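SPEAKER NOTES – Songs That Were Supposed to Be Funny
Mawar Khoo
Tiltau Record Fair, back hall, Sun 14 December
30 minutes plus questions

Before I start

Play the first minute of "My Goat Has Gone to Law School" while people are still finding chairs. Let it run through the second bleat. Don't announce it. Fade it down when the kazoo comes in, then say hello.

Opening

Hands up if you own a record you would never play for company. Keep your hand up if you know all the words. (There will be laughing. Wait for it.)

I love these records. I've been buying them since I was in high school, mostly out of the bins under the tables, and I want to spend this half hour on one tiny label that made almost nothing else. It was called Lallov, it ran out of two rooms over a shoe repair shop right here in Tiltau, and in its whole life it had one record that you could say sold. That was the goat. They pressed 1,000 and they had to go back for more!

What a novelty record has to do

Tell it straight, no slides needed for this bit.

A novelty song gets one shot at you. The first time you hear it you don't know the joke, the second time you do, and if there's no tune underneath you're done with it. So the good ones are built like mad. Listen to the bass player on the goat record – he's playing as if his rent depends on it. The drummer drops out for one bar before every punch line and comes back on the wrong beat, and that's a really hard thing to do on purpose.

Play clip 2 now. Ask people to ignore the words and tap along with the bass. Most of them will get lost in the second verse. So did I, for years.

Rohani Wuisan

She wrote nearly everything on the label and sang more than half of it, under a bunch of different names, which drove collectors nuts. She'd been a church organist and she taught piano to kids in the afternoons. When I finally got to talk to her she told me, "I wanted to write sad songs, but people kept laughing, so I moved the animals to the front." I asked about the bleat. She did the bleat. She did it again for me over the phone and I nearly dropped the thing.

Mention that the sad songs exist. There's one on the flip side of the goat, "Kitchen Light, April," and it's gorgeous. It has one guitar, a bit of organ, and a singer who sounds like she's trying not to wake somebody up. Everybody I know who bought the single for the joke ended up wearing out the other side.

Play all of it. It's short. Don't talk over it, Mawar, you always talk over it.
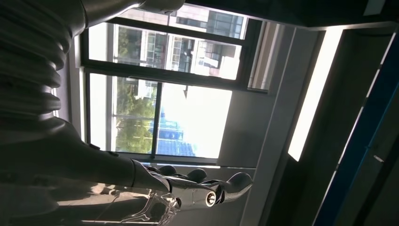
The Pesa tapes

Pesa was the Saturday night request show on local radio, and it's the reason any of this got heard. The host took calls from anyone. Lallov used to mail him test pressings with a hand-drawn label, and he'd play them next to whatever was big that week with no warning at all. You'd get a smooth love ballad, then a duet for two men pretending to be lobsters, then the weather.

A listener taped the show off the air and kept about 60 cassettes in a closet. I've heard a good part of them now. The songs are great, but go for the calls in between: a kid asks for the lobster song four weeks in a row, and by the last one you can hear his mother in the background asking for it too.

Play clip 4, the kid. If the sound system is being fussy, skip clip 3 and go right to this one.

Things to say if time allows

The lobster record has two different endings. The one with the splash is the later pressing.

Kwok, the shop on Mill Street, still has a Lallov crate by the register. Prices are fair. Leave some for me.

The label name is said "LAH-lov." I said it wrong for a long time and got corrected by a man in a parking lot.

If somebody asks whether the goat song is any good or whether I'm just fond of it: both, and play the bridge again. The key change is the answer.

Closing

Thank the fair, thank Rohani, who may be in the room (she said she'd come if her knee was behaving). If she's there, ask her to stand up, but do not ask for the bleat. Let the audience ask for the bleat.

Then put the flip side on again, low, and take questions over the top of it.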